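Gallery: Croissants to Go at the Flodia Bakery Corner

Flodia / Gallery / Bakery Corner

The bakery corner at Flodia opened in April with one oven, a short counter and a few tables along the wall. This page collects notes and a picture from the takeout side of it, where pastries go from the tray into bags for the morning orders. Entries from the kitchen and the coffee bar are on their own pages.

Opening hours
The corner opens at 7 a.m. The first bake is ready by then and the second comes out at 9:30. Takeout orders placed the evening before are bagged first and kept behind the counter until 11 a.m. After that they go back on sale.

The dough
Plain butter croissants only. We tried almond and chocolate in the first two weeks and dropped both. The chocolate ones leaked in the bag and the almond ones shed most of their topping before they got home. The plain dough rests overnight and is shaped the next morning. One batch makes 14.

Trays
Croissants cool on the rack and are moved to small trays for bagging. A small tray carries enough for one or two orders and fits on a table next to the bag, so the pastry only has to travel a few inches. The big sheet pans stay in the kitchen.

Bagging
Bags are opened fully and stood upright before anything goes in. The first croissant goes against the side and the rest are set in next to it. We don't fold the top over while the pastry is still warm. 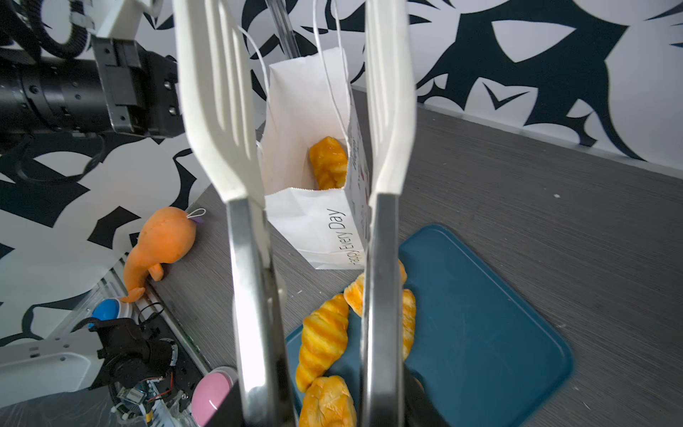 A "Happy Every Day" bag with a croissant inside, and four more on the blue tray.

The bags
White paper with string handles. We looked at plain brown bags from Citovetti as well, which cost a little less, but they were too narrow at the bottom and fell over when they were empty. Orders of one or two croissants go in a flat paper sleeve unless the customer asks for a bag.

The tables
Dark wood-grain tops. They show flour and crumbs right away, so they get wiped between orders with a damp cloth and then a dry one. The cloths are changed at noon.

The wall
Black and white, with big curving shapes. Some customers see leaves in it and others see claws. The pattern was picked before the tables were, and most people who sit down for coffee end up facing it.

Orders
By the end of the first season the corner had sold 2,616 croissants, counting takeout and tables together. Most takeout orders are for 4. Larger orders for offices and parties need a day's notice and are packed in flat boxes with a sheet of paper between layers.

Keeping them at home
Leave them in the bag with the top open if they will be eaten the same day. For the next morning, move them to a tin or a container with a lid. Five minutes in a medium oven brings the crust back. The microwave makes them soft, and they turn tough once they cool.

Finding us
The bakery corner is at the Vanura Street entrance, to the left of the stairs. Bikes can be left in the rack by the door. Parking is behind the building, off Eberhard Lane, and is free for the first half hour.

More galleries: Kitchen / Coffee Bar / Window Displays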